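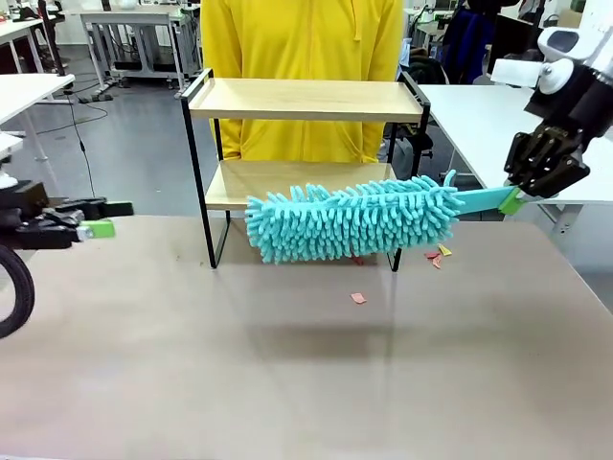

How do you handle start states when the task has two levels? We're collecting demos for shelf dusting, small two-tier shelf on a table, paper scraps standing in for dust, operator drives both arms through Levo, policy gets trained in Rizk after. Top board went great. Bottom board is killing us. The duster head is big and fluffy, and when it's held in front of the lower board it hides most of the front of that board from the fixed camera, so in a lot of our recordings the most important half second is just turquoise. And then there's scraps down on the table as well, next to the leg and under the fringe, and I honest to god can't tell from the recordings if the policy is supposed to learn "those are done" or "those are still to do". We never decided. I think that's the real problem but want to hear it from someone who has done this for more than a month.

Details, sorry for the rush, I'm writing between sessions:

301 episodes so far. We filter in Vunmont by hand, one person watches, marks keep or drop. The lower board ones get dropped way more.

Operators do it differently. One sweeps right to left in a single long pull. One does little dabs. One goes in under the top board at an angle and sort of wiggles out. All of them get the board clean in the end, so all of them got marked keep.

The trained policy does a fine approach. Comes in low, levels the head off, gets right in front of the lower board. Then it waits. Sometimes it makes a small sweep in the air and backs off like it's finished. Never once looked confused on the top board. 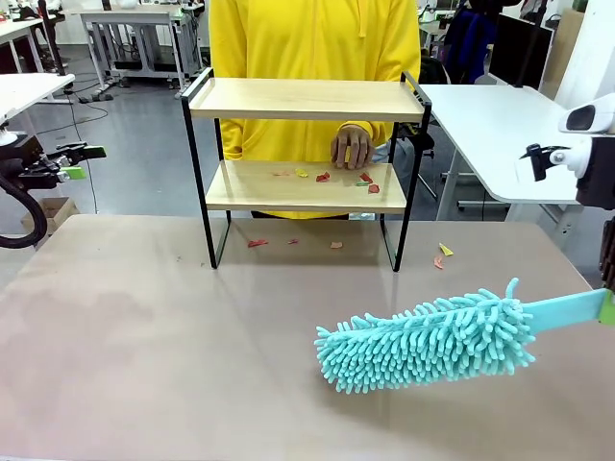
Scrap placement is the other thing. We started with everything on the boards. Then somebody said the real world is messier so we threw some on the table too, and nobody wrote down from which episode. So early data has a clean table at the start, later data doesn't, and both end with scraps on the table becuase that's where they fall when you sweep. Which means a "finished" table in the old data looks a lot like a "not started" table in the new data. I only saw this on Wednesday and felt pretty sick.

What I need to know:

Do I throw out the early part, or relabel it?

Do I force all the operators to use the same stroke? They hate that idea.

Is it worth adding a wrist camera just for the lower board, or is that a crutch? We've only been training on the fixed view.

And should the arm that isn't dusting be doing anything? Ours mostly hangs out at the left side. Two operators use it to steady the shelf sometimes, the third one never touches the shelf with it.

Thanks in advance. Deadline is end of November, not much room for starting over.

Randa Nasrallah

Majdi Obeidat

Been there, with a drawer unit instead of a shelf, same disease. Going down your list.

Don't throw out the early part. Relabel. You don't need to go frame by frame, you need one field per episode: where did debris start. Boards only, or boards plus table. First frame tells you, takes a few seconds each, you can do the whole set in an afternoon with coffee. If Rizk lets you condition on a text prompt, then write two prompts. "Clear both boards" for one group and "clear the boards and the table" for the other. But – big but – you have to check the second group was ever finished properly. If operators cleared the boards and left the table messy, that's the first prompt no matter what was lying around at the start. My guess is most of your later data goes there. Fine. The policy then learns that stuff on the table doesn't matter, which is an ok thing to learn as long as it's consistent.

The waiting thing. The policy gets to a spot where the picture says almost nothing. Head in front of board, can't see what's behind it, so before-the-sweep and after-the-sweep look the same to it. Half your demos say go in from there and half say back off. It averages. You get a twitch and a retreat. I'd bet money on this one.

Two ways out. Give it something else to look at (wrist cam) or give it some memory (a few past frames). We tried the memory first since it was free and it helped a bit, then it started copying its own last move and never stopped sweeping. Wrist cam fixed it. So no, not a crutch, I'd say get it. You'll have to recollect the lower board with it on though, can't bolt a view onto old recordings.

Cheap thing you can try today before buying anything: have operators pull the head well clear of the shelf between strokes. All the way out so the fixed camera gets a proper look at the lower board, tiny pause, then back in or go home. Feels slow. They'll complain. But now every "am I done" decision happens at a moment when the board is visible. We collected 37 like that as a trial and mixed them in and the difference was obvious the same night.

Strokes: don't force one stroke. Force one direction. Variation in speed and height is good for you, variation in which end you start at is poison with a small set. Dabs I would drop. Dabs look like hesitation to a policy.

Idle arm: pick one. Either it steadies the shelf every time or it parks every time, same park pose. What you have now is an arm that moves for reasons that aren't in the picture.

Fares Chamoun

use fewer scraps and all one color. ours worked after that. also check the duster isnt turning in the grip, if the handle slips a bit inside the hand over a session your last episodes have a different tool angle than your first ones and no one notices until its too late

Imogen Bloxham

Mostly agree with Majdi, going to push back on two things.

Please don't go to one color, that answer above worries me. Mixed colors are one of the better things about your setup. A policy trained on all-red scraps will go hunt for red. Keep the pinks and yellows and whatever else, vary how they land, drop them from a bit of height so they scatter instead of being placed. People who place scraps by hand put them in the same comfortable spots every time, mostly in the middle, never at the back corners. Then the policy never visits the back corners either. We had a board where the last strip along the back was just never dusted. Took us ages to see it came from the resets and had nothing to do with the operators.

The slipping handle point is a good one though. Mark the handle at the grip with tape, check it every so often. We do every nine episodes, no magic in that number, it's when our operators swap.

Second push back: I wouldn't wait on the wrist camera before sorting the end condition. Write down what finished means. One sentence, printed, taped to the table where the operator sits. Ours says: no scraps on either board, tool out past the edge of the shelf, both arms parked, hold for a beat. Then whoever filters in Vunmont uses the same sentence and nothing else. Right now your filter sounds like "board ended up clean, keep", and that lets through every odd path anyone took to get there. Result is clean, motion is garbage, and the motion is what you're training on.

Also have two people filter the same small batch, separately, and compare. When we did it we gave both people 31 episodes and they disagreed on far more than I'd have liked. Nearly all the fights were over lower-level stuff, tool half hidden, did it touch or didn't it. If two humans can't tell from that view, don't expect much from the model.

On hands and people near the shelf – keep it consistent too, and log it. If anyone is reaching in to reset or hold something, recording should be stopped or the segment trimmed. A hand on the board in the frames before the arm moves turns into a start signal very easily. I've watched a policy sit there politely waiting for a hand that wasn't coming.

With your deadline I'd do: end sentence today, debris field tomorrow, pull-clear strokes for every new lower board episode from now on, camera if it arrives in time. Split it in the training mix so upper board doesn't swamp lower. You don't need more top board data, stop collecting it.

Randa Nasrallah (original poster)

Ok this is great, thank you both. Quick update. Relabeled the first chunk last night and Majdi is right, almost no one ever cleared the table, so it's all going under the "boards" prompt. Simplifies a lot.

Read the end sentence to the operators, argument lasted until lunch, mostly over "hold for a beat" and how long a beat is. We said one second. Dabber has agreed to stop dabbing. Left arm parks from now on.

Fares, tape is on the handle, right where it comes out of the green adapter. Will report if it creeps.

Wrist camera is on order but Vimthorpe won't give me a ship date so I'm planning like it isn't comming. Will post again once the new lower board set has trained.

Related
Operator fatigue and demo quality, how long is too long
Vunmont: bulk edit a field across episodes
Levo left arm drifts after pause
Trimming the dead time at the start of recordings
How much variation in resets is enough
Soft tools in a rigid gripper, what do you use (Anas Saab)
Rizk: weighting one subtask over another

Contact us | Copyright Vimthorpe Community Help | Back to top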